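About Wernari

Wernari supplies tabletop kitchen sets to schools and training centers. 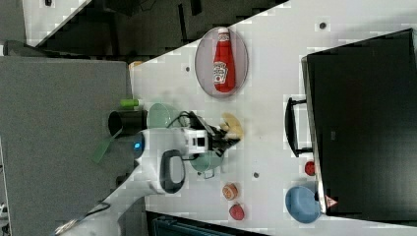

The company was started by Ihor Palamarchuk and Ustyna Symonenko, who had both taught basic kitchen skills and had both spent too much class time looking for missing bowls. The catalog now lists 78 items: bowls, plates, cups, pots, play food, bottles and small utensils. Items are sold singly or in sets.

Sets come in 2 standard sizes. The Lestinetti set is the smaller one and is meant for a single table. The Zhuravel set holds 108 pieces and serves 4 tables working at the same time. Both are packed by type, with a printed contents sheet inside the lid.

Color is used for sorting. In a typical clearing exercise, students return bowls to one stack, food items to a tray and cloths to a bin, then check the tabletop against the contents sheet. Teachers can set their own order of work - the sheet has a blank column for it.

Replacement pieces are stocked for every current set. Orders for single pieces ship from our Sosolcombe warehouse on the same terms as full sets. When a piece is discontinued, the nearest match in size is offered and the contents sheet is reissued.

Ustyna Symonenko is responsible for the catalog and the teaching notes. Ihor Palamarchuk handles purchasing, packing and returns. Stock is counted each January, and orders placed during the count ship when it is finished.

School purchase orders are accepted. Please include the set name and the revision number printed at the foot of the contents sheet.

Page last updated April 17, 2023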